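Nimer Sim Set

Simulated tabletop episodes from the Sisay student robotics club. One arm, one table, one chess piece per scene. Maintainer: Skye Haldane. Scene files: Torquil McIver. 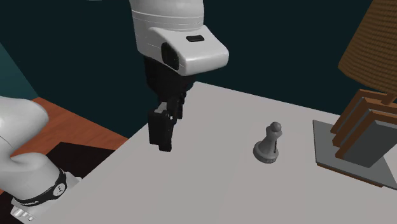
Release notes, issue 15

Episodes: 140 for training, 22 held out. Every episode starts with the gripper open and nothing in it. The table lamp is static and has a collision mesh; contact with it ends the episode.

Known problems: the chess piece can spawn with a tilt. Episode 31 has no joint log and should be skipped when loading.

Send fixes to Rory Imrie before Sun 27 April.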